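## Washing a quilted bedspread at home without wrecking it

Most advice on quilted bedspreads tells you to take them to a cleaner. I don't buy it. The last time I asked, the price was well over what I'd paid for the thing, and it came back smelling of somebody else's dryer sheets. A printed, quilted spread can usually be done at home if you ignore half of what you read.

Start with the care label. If it says dry clean only, I'd still believe it, grudgingly. If it gives a temperature, stay at or under it.

Next, test the color. Reds are the ones I don't trust. Wet a white cloth, press it on a red part of the print for 2 minutes, and look at the cloth. Any pink at all means a cold wash, alone. I have no faith in the sheets that claim to catch stray dye - I've used them and still ended up with pink pillowcases.

Then check the stitching. Lay the spread flat on the bed, shove the clothes up to one end, and go over the quilting lines with your fingertips. Embroidered spots deserve a second look. Snip nothing. Pull loose ends through to the back with a needle and knot them. 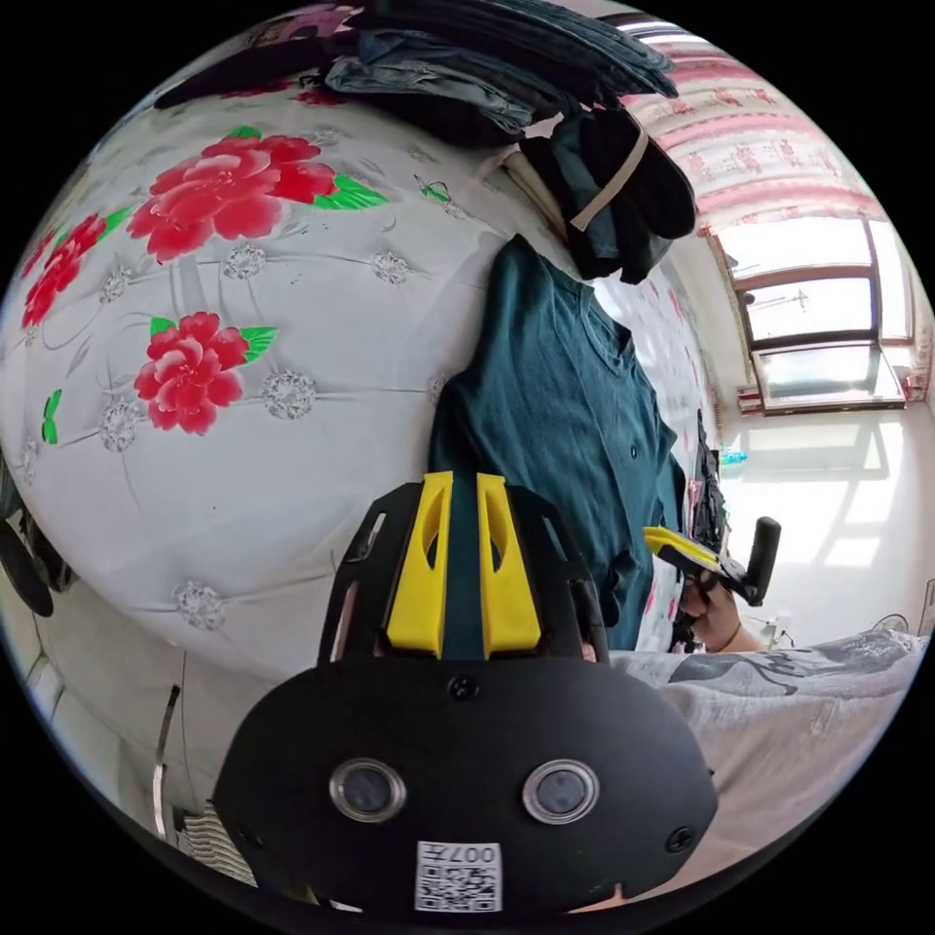 Nele Ruppert wrote in to say she skips the stitching check and has never lost a seam, though she admits her spread only gets washed every May. Fair enough. Mine gets washed more often than that, and I'd sooner spend the time up front than sew afterward.

For the wash itself:

1. Use a drum the spread fits into with room to move. If you have to punch it in, go to a laundromat.
2. Add half the detergent the bottle suggests. The bottle wants you to buy another bottle.
3. Skip the softener. It leaves a film on the padding, whatever the ad says.
4. Run an extra rinse and a low spin.

Dry it flat over two lines or a rack, and turn it every few hours. "Quick dry" settings are a good way to get lumps - I tried one on a Tuesday and was still picking the filling apart that weekend. Feel along the seams before you put it back on the bed, as the thick parts hold damp longest.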